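Idura tidy-up service, trial unit: site safety check
Skokville office, July 16, 2019
Checked by: Augustina Zakaria

1. Floor clear of trip hazards: FAIL. Sweep up the bits before each run.
2. Drawers shut when not in use: see comment.

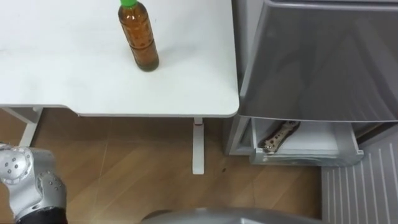

Can staff stay in the room during a run?
Only if they keep 50 cm outside the arm's reach.

3. Cables off the floor: FAIL. Reroute them.
4. Stop button tested: OK.

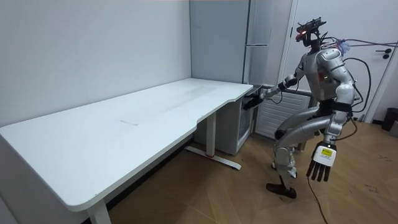 Stop button to be retested after the cables are moved. Shahzad Yousafzai to sign off.

Print | E-mail this page

Recent checks
Innes depot
Curenville, unit 1734

This site uses cookies. OK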